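Harvey Gosselin on teaching arms from bad tries

Caught Harvey Gosselin between runs at the Polasby lab, on a Sunday, coffee in one hand. He had maybe half an hour. Took more.

The project is called Kokon. Two-armed robots, small household jobs, putting things in baskets and taking them out again. The usual recipe is to have a person steer the arms, record it, keep the clean tries, throw out the fumbles. Gosselin's group keeps the fumbles.

"We had 2,282 recordings and we were about to delete a big pile of them," he says. "Dropped blocks, missed grabs, an arm bumping the rim. Fraser said wait, those have the recoveries in them. The person misses, then they fix it. Where else is the model going to see that?"

Fraser is the group's labeling tool, named after a street. Not a person, I had to ask. It flags the moment a try goes wrong and the moment it gets back on track. The stretch between gets extra weight in training. That's pretty much the whole method.

Does it need a lot of labels? "Less than I feared. We marked 1,000 by hand, all of us, over two weeks in November. Horrible. Then Fraser did the rest and we spot checked."

And the result? He's careful here. With the clean-only data the model would close on nothing and carry on as if it had the block. With the fumbles back in, it tends to stop and go again. "It's slower. People see the demo and say why's it so slow. Well, it's checking."

The wicker basket was his idea, and he half regrets it. Woven rims snag fingers. Plastic tubs were easier but "too easy, everything worked, you learned nothing."

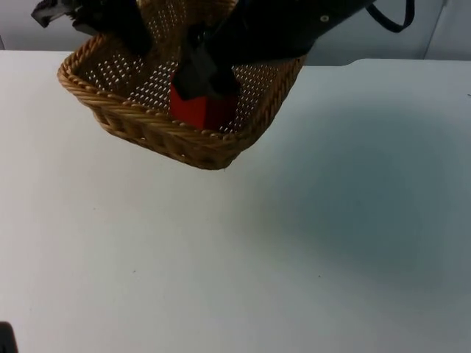 Right gripper on the red block, left arm at the far corner of the basket.

Getting a block out of a basket takes one arm, so why run both? Gosselin says the idle arm is where he sees the most trouble. "It drifts. It wants to help. We havent solved that."

Next is a swap with the Pirnetti group, who have the same arms but a differnt table and different light. 8 tasks, 2 labs, same weights. He expects it to go badly at first and wants those recordings too.

Then somebody called him from the next room and he was off. Coffee still on the windowsill.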